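Getting the hand back to work: a conversation with Precious Navarro

Precious Navarro has worked as an occupational therapist for people with stroke since she finished her training, the last several years at the outpatient clinic in Trevham. Most of her patients come to her with one weak arm and a hand they have stopped using. Her main method is constraint-induced movement therapy, in which the stronger hand is kept in a padded mitt for much of the day.

"People think the mitt is the treatment," she says. "It's a reminder. The treatment is the practice, and there is a lot of it."

A full course at Trevham lasts two weeks, with sessions on weekdays. Patients also sign an agreement about home use, listing when the mitt goes on and when it must come off. It comes off for anything involving hot water, stairs or a cane.

Not everyone is suitable. Navarro looks for some ability to straighten the wrist and fingers before she starts. "If there's nothing at all in the fingers, I would be asking someone to fail all day long. We do other things first. Mirror work, electrical stimulation, supported reaching." She also checks balance, skin, pain at the shoulder and whether someone at home can help with meals.

Tasks are broken into small steps and made harder a little at a time. One patient may begin by sliding a cloth across a table and end the first week lifting a cup to a shelf. Navarro writes down each set and shows patients the sheet. The record from one recent session has 271 repetitions on it, most of them grasp and release.

"That number surprises families. In an ordinary session years ago I might have got 40, and I thought that was good work."

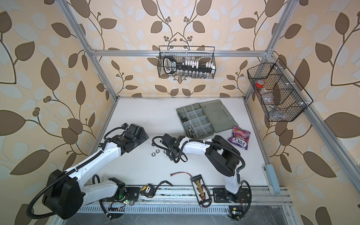
Jeanie Kerr remembers the first three days as the worst. She told me that she could not butter toast, that she cried over a zipper, and that she took the mitt off once and told Navarro the next morning. By the second week she was turning pages and holding the phone with her left hand. She still cannot do small buttons.

Navarro does not promise buttons. She measures at the start, at the end and again after three months, and she says the third measurement matters most to her. Some patients lose ground once they go home and the old habits return. For that reason the clinic now runs a follow-up group, which began in February and meets at the Magbanua Center. There are 29 people on the list.

I asked about tightness in the muscles, which was once a reason to avoid hard effort with the weak side.

"I was taught to be very careful with that," she says. "I still watch for it. If the elbow is pulling up and the fist is closing, I change the task or we rest. But I don't stop someone from trying because the movement isn't pretty."

Her advice to people who cannot get a place on a program is to choose two daily jobs and give them to the weak hand every time. Light switches are good, and so is carrying the mail. She asks people to talk to their own therapist before trying a mitt at home.

The next course at Trevham starts Mon 14 November. Referrals can come from a family doctor or a hospital team.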